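住環境論 第6回 配布資料
木の天板を読む:樹種・はぎ合わせ・仕上げ・手入れ

担当:Verena Steiner

前回は床材を扱いました。今回は机や作業台の天板に話を移します。天板は床よりも目に近く、手が直接触れ、筆記具や食器や刃物を受け止める面です。材の選び方と仕上げの違いが使い勝手に出やすいので、用語をここで一度整理しておきます。
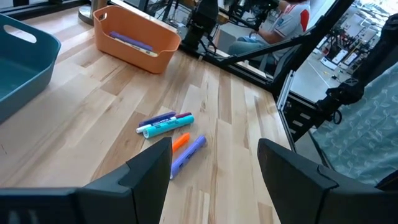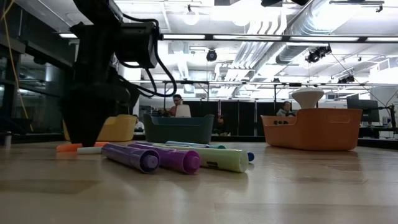

図1・図2 明るい色の木の天板とマーカー

1. 無垢材と木質材料

無垢材とは、丸太から切り出した材をそのまま使うものを指します。これに対して、合板、パーティクルボード、MDFなどは木質材料と総称されます。細い板を横に接着して一枚の面にしたものは集成材、または幅はぎ材と呼ばれ、両者の中間のように扱われることがあります。試験では「集成材」と「合板」の混同が毎年見られます。合板は薄い単板を繊維方向が直交するように重ねたもので、集成材は繊維方向をそろえて接着したものです。

見分けるときは小口を見てください。合板なら層が縞になって現れます。集成材なら年輪の断片が並びます。表面に木目を印刷したシートを貼ったものは、小口にも同じシートが巻いてあることが多く、表と小口の木目がつながりません。

2. 樹種と色

家具用の広葉樹でよく使われるのは、メープル、ナラ、ブナ、クルミ、タモなどです。メープルは淡い色で導管が細かく、表面がなめらかに仕上がります。心材に近い部分が混じると、蜂蜜色から茶色の筋が入ります。図1の天板は長い帯状の材を並べたもので、淡い地に濃いめの筋が通っています。このような色の差を欠点と見るか味と見るかは、注文主との打ち合わせで必ず確認する項目です。

ナラは導管が太く、拭き取り着色をすると木目が強調されます。ブナは加工しやすく曲げにも向きますが、湿度による伸び縮みが大きいので、幅の広い天板に使うときは固定方法に注意が必要です。針葉樹のスギやパインは軽く、足触りや手触りが温かい反面、筆圧の強い人が紙一枚で字を書くと跡が残ります。

3. はぎ合わせの方法

幅の広い天板を一枚の板で取るのは難しく、反りも出やすくなります。細い材をはぎ合わせると、一本ごとの動きが分散され、面全体としては安定します。

いもはぎ:平らに削った側面どうしを接着剤だけで合わせる。現在の接着剤では十分な強度が出る。
さねはぎ:片側に凸、片側に凹を加工してはめ込む。床材で扱ったものと同じ。
雇いざね:両側に溝を突き、別の細い板を入れる。
だぼ:丸棒を差し込んで位置を決める。

ブッチャーブロックという呼び名は、もともと肉を切る台に由来します。本来は小口を上に向けて組んだものを指しましたが、今では細長い材を側面で接着した天板も広くこう呼ばれます。小口を上にした台は、刃が繊維の間に入るため傷が目立ちにくく、その代わり水を吸いやすい性質があります。レポートでこの語を使う場合は、どちらの意味か書き添えてください。

4. 伸び縮みと固定

木材は湿度に応じて幅方向に動き、長さ方向にはほとんど動きません。したがって、天板を幕板にねじで固く締めつけると、冬の乾燥期に割れることがあります。対策として、次の金物や加工を使います。

駒止め:幕板の内側に溝を切り、木の駒を差して天板に留める。
長穴:ねじ穴を長円にあけ、ねじが動けるようにする。
Z金具:駒止めの金属版。

スケールルケック邸(Rerkeck、設計Rupert Gruber)の食卓では、長辺側を長穴、中央を丸穴で留めています。動きの基準を中央に置き、両端へ逃がす考え方です。図面の写しを教室で回覧します。

5. 仕上げ

オイル仕上げは、植物油を木に染み込ませるものです。手触りが残り、部分的な補修ができますが、水の輪じみがつきやすく、定期的な塗り直しが要ります。ウレタン塗装は表面に膜をつくるもので、水や汚れに強く、日常の手入れは水拭きで足ります。膜が傷むと部分補修は難しく、全面を削って塗り直すことになります。石けん仕上げは北欧の家具に多く、白っぽい色調が保たれます。

色のついたインクは、仕上げによって扱いが変わります。塗膜のある面では、早く拭けば落ちることが多く、オイル仕上げや無塗装の面では導管に入って残ります。除光液やシンナーは塗膜まで溶かすので、目立たない場所で試してから使います。オイル仕上げの場合は、目の細かい紙やすりで繊維に沿って軽く削り、粉を取ってからオイルを塗り直します。

オイルを拭いた布は、丸めて置くと自然発火のおそれがあります。使用後は水に浸してから処分してください。実習室でも同じ扱いとします。

6. 手入れの目安

日常は固く絞った布で繊維の方向に拭き、乾いた布で水気を取ります。熱い鍋を直接置くことは、どの仕上げでも避けます。オイル仕上げの食卓は、最初の年は6か月ごと、その後は12か月ごとに塗り直すのが本講義での目安です。直射日光が当たる場所では、敷物の下だけ色が残るので、置く位置をときどき変えます。

課題

自宅または学内の天板を2点選び、樹種(不明なら推定と根拠)、構成、固定方法、仕上げを表にまとめること。小口のスケッチを必ず添えること。裏面を見られない場合は、その旨を書けば減点しません。

提出先:助手のLeonie Zürcher
次回:椅子の座面と背の角度。教科書の第9章を読んでくること。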